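From: Danica Kovačević
To: Plilholm cell users list
Subject: Re: Gripper alignment and cable routing on the Plilholm cell

Dear colleagues,

Thank you to Mr. Vukadinović for his message of Saturday, which I quote for those who joined the list after it was sent.

> From: Radomir Vukadinović
> The gripper on the Plilholm cell is again setting the block down short of
> the square. I have re-zeroed the wrist twice. The simulated cell shows the
> same error, so I do not believe the hardware is at fault. May I have
> permission to change the tool offset?
>
> I would also ask whether the cable should stay on the right side of the
> arm. The November notes say one thing and the Kimlow drawing another.

Permission is granted, subject to the following.

The tool offset is to be changed in the simulated cell first. Please run 1000 cycles with the old value and 2000 with the new one, and file both logs under Ocampo before anything is loaded to the controller. The mat position must not be altered during these runs. Two earlier corrections were lost when the mat was moved halfway through, and we could no longer tell which change had produced the result.

The cable is to remain on the right. The Kimlow drawing predates the present wrist and should be withdrawn – Ms. Mladenović has agreed to mark it as superseded. Enough slack must be left for the full turn of the wrist, and the slack should be checked with the arm at its lowest working height.

Fingertip wear is a separate matter. Anyone who replaces fingertips on the physical cell must record the new length in the Flunder log on the same day and repeat the zero procedure before the next shift. A correct offset is of no use with an unrecorded fingertip length.

Until the new value is approved, the cell may be used for training but not for acceptance work. Questions about scheduling should go to Mr. Ionescu.

With kind regards,
Danica Kovačević
Cell Maintenance

Comments (2)

Kastriot Nikolovski
Does the rule on mat position cover the blue square as well? Ours was redrawn after the last update.
Reply

Živko Ionescu
It does. Please restore the earlier square before starting the runs. The early slots are still open.
Reply
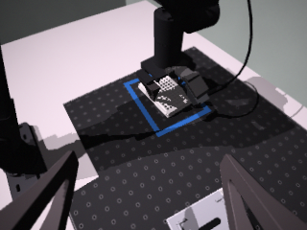 Simulated Plilholm cell: gripper over the block at the blue square, cable on the right.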